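Bag-handling kit now open for trial bookings

Plindulex have added a bag-handling kit to their hire list, and members at Illdale can book it from 24/04/2026. It is called the Amix, and it is meant for packing benches where the goods arrive in soft plastic and the usual suction cups won't hold.

The kit comes as a gripper with grey fingers, a wrist camera, the mounting plate and a set of covers for the arm. You supply the arm. Fitting took us 2 hours, most of it spent finding the right bolts for our older plate. There is a printed guide, but the page on cable routing is out of date and you should ask for the new one.

Yabsira Gashaw ran the kit on our bench with delivery bags and plastic sheeting, which are the two things members ask about most.
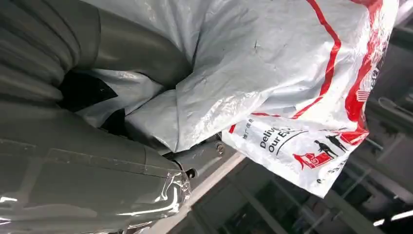
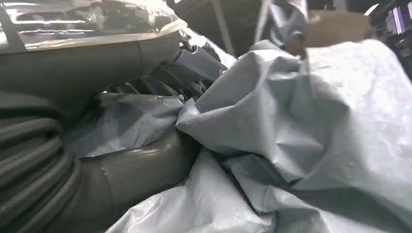 Views from the wrist camera: fingers on a printed plastic bag, first picture, and in the folds of a light grey sheet, second picture.

Yabsira's notes are short. Creased plastic gives the fingers plenty to get hold of. Flat, tightly filled bags are harder and need a slower approach, which you set in the menu under Soft Goods. Shiny film can confuse the camera under strong overhead lights, so try the bench with the lights turned down before you change any settings. The covers are a nuisance to put on and the spare set costs extra.

Hire is for 30 days at a flat 500 pounds, with delivery and one support call included. Further calls are charged. A deposit is taken and returned when the kit is checked back in. Plindulex will also sell the kit outright but have not given us a price yet.

We have 3 trial slots to share out. If you want one, send Yabsira the make of your arm, the size of your bench and a few samples of the bags you handle. Samples can be left in the Yurt, in the crate by the door, marked with your unit number. Please empty them first.

Anyone already using the older Plindulex gripper can keep it until November.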